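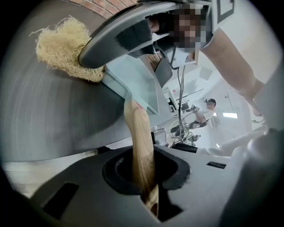

Melina Xenos would like to know what's in it before anyone in Plutcombe is asked to buy it, and she put that to the presenters twice at Tuesday's open session on the Mundetti filler. She got a brochure.

The filler is meant to replace foam beads in cushions, pet beds and packing boxes. Hollstead, the company behind it, says the product starts as farm waste and can go in the garden when you're done with it. What visitors got to watch was the pouring stage, with a steady tan stream running off a pale blue chute and down into a black-rimmed opening. It pours nicely. So does pancake batter, and pouring was never the complaint about foam.

The complaint was price and what happens at the end of its life, and on both the answers were thin. Hollstead quotes $55 for a 30-litre bag, against a foam price it declined to name. The claim that the filler breaks down in six months rests on two garden trials, both run by the company, neither published. Asked whether either trial had gone through a winter, a spokesperson said the results were "very encouraging" and moved along to the next question.

Chidubem Amadi, who re-covers chairs at Papadakis Upholstery, took a sample last July and still has most of it. He says it went flat in a seat cushion well before foam would have, though he concedes he may have underfilled it. "I'd use it in a box," he said. "I wouldn't sit on it for a living."

Hollstead says a firmer grade is on the way and that the ingredients list will be released with it – no date for either. Orders for the current grade are open now, with payment up front.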